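What the Demonstration Leaves Out

I have now sat through enough pitches for home robots to know when the phrase is coming. It usually arrives in the first five minutes. "You just show it once." Or ten times, or a few dozen, depending on how careful the speaker is. A person takes hold of the arm, or drives it from a pair of handles across the room, and makes the motion they want. The robot records it. After that, we are told, it knows.

I don't think it knows, and I'm not sure the people saying so think it either.

Pauline Dunmore and I went back and forth about this for most of January. She works on the Alix project, where operators steer an arm through ordinary kitchen chores and the recordings go to train a model. They have 3,606 recordings so far, and she is proud of them, with some cause. Anyone who has tried to move a bag of chips with somebody else's hand will understand that it's slow, tiring work.

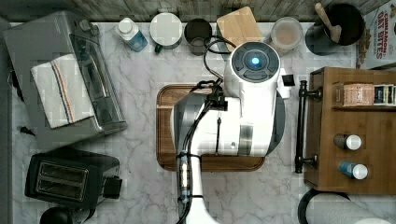
My trouble is with what gets written down. A recording keeps the joint angles, the camera views and when the fingers closed. It doesn't keep why the operator slowed down before reaching past a mug, or why she chose to come at a box from the left. She may not know herself. Cecilia Sowah, who has driven arms for Banham for two years, told me that when she's asked afterward why she did something a certain way she mostly makes it up. I believe her. Try explaining how you butter toast.

So the machine gets the what and has to guess at the why, and it guesses from whatever happened to be lying around. If the towel was always on the toaster oven, then the towel is part of the lesson. If the cereal was always in the corner, so is that. A child would never make this mistake. A child also spends years dropping things on the floor before being trusted near the good plates, and no company has years.

The usual answer is more. More operators, more counters, more clutter, and the accidents wash out. Pauline makes this argument well. When I visited, she pointed to one task that had been shown 752 times, over 100 of those with the items moved on purpose. Fine. But moved by whom? By the same few people, who have an idea of what a messy kitchen looks like and build that one over and over. My kitchen is messy in ways that would not occur to them. There's a drawer I have to hit.
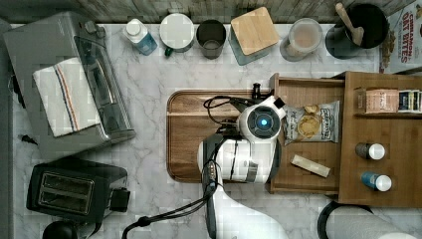
Then there's the matter of whose habits we are copying. Remote operators develop a style, and it's a style suited to the controls. They pause a lot. They avoid anything that needs feel, because most setups give them very little of it. They lift things higher than you would, to be safe. Dzintra Jankauskaitė, who trains new drivers at Illel, calls it "tank driving" and says it takes weeks to shake off. A few never do. All of that goes into the pile along with the good runs, and the robot learns to put away groceries like a nervous person wearing oven mitts.

I asked Fiifi Appiah at Abugri whether they throw the bad ones out. They do, some of them. From one batch of 1,087 they kept most. The test was whether the item ended up where it was supposed to go. That is a reasonable test if you run a warehouse. At home I care about the part in between, whether the jar got knocked, whether the cup was dragged across the stone. A run can pass and still be something I wouldn't want repeated in my house every morning.

None of this makes showing a bad way to teach. It beats writing rules, which was tried for decades and gave us machines that stopped dead if a spoon was crooked. I would rather have the arm that has watched somebody. What I object to is the word "just." You just show it. The showing is a skilled job, done by people who are rarely named in the pitch and whose bad afternoons go into the product along with their good ones.

Milagros Montes, who edits me and has a softer heart for gadgets than I do, wanted to know what would change my mind. I told her to let someone who has never met the robot set up the counter, leave the operator out of the building, and run it before breakfast for a month. Show me every run, including the ones where it stood there. Pauline says they're planning something along those lines. I've asked to bring my own drawer.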